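Visit report: the two-arm cell at Lirnport

Our maintenance group drove out to Lirnport in November to see how the workshop there looks after its two-arm tabletop cell. Océane Vachon, the technician in charge of it, had set aside the morning. There were seven of us, which was about the limit for the space.

The cell is called Tema, after the project that paid for it. It takes up one end of a long room on the ground floor, with the spares cupboard directly behind. The arms spend their shifts handling small household items, and the tabletop is laid out again between jobs.

Start-up is done by one person from a laminated sheet. Vachon checks the bolts on both shoulder brackets with a torque driver, then runs a hand along each cable from base to wrist with the power off. After that the arms are powered up and sent to their home positions. If either one stops more than 2 mm from its mark, the joint offsets are redone before any work begins. The whole routine takes her roughly 105 minutes after a weekend and a good deal less on other mornings.

Most of the discussion was about cables. The first ones were tied down tight along the links and broke near the wrist, always on the inside of the bend. The replacements came from Lévesque, a supplier in the next town, and were fitted with extra slack above the wrist joint. The price of this is that a loop can catch on things at the back of the table, so taller items are now kept away from the corners where possible. Begoñe Llorente asked whether a spring retractor had been tried. It had, on the right arm, and it pulled enough to upset the fine movements.

The logbook stood at entry 1298 when we signed it. Entries are short: date, arm, joint, what was done, initials. Vachon said the joint modules are swapped whole and opened later on the bench, and that gripper fingers are the part she orders most often. The fingers come from Ilter and take a fortnight to arrive. She keeps a full set for each side.

We stood at the front rail for the last part of the visit.
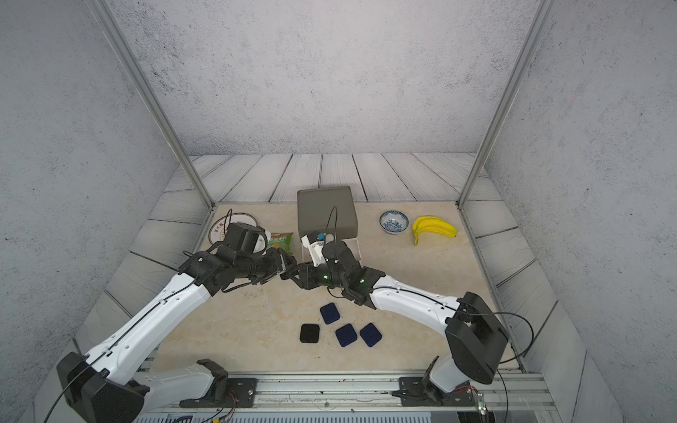 Tema cell, both arms working over the centre of the table, the right gripper holding a small white object with a blue cap.

Cleaning is simple. The tabletop is wiped with a damp cloth at the end of the shift and the front rail is vacuumed, with a soft brush around the wiring. Compressed air is not allowed anywhere near the joints.

We came away with a copy of the start-up sheet and the part number for the cable. Llorente will try the longer wrist loop on our own left arm first and report at the next group meeting. Lunch was at the bakery across from the ferry ramp, and parking there is free until 2 p.m.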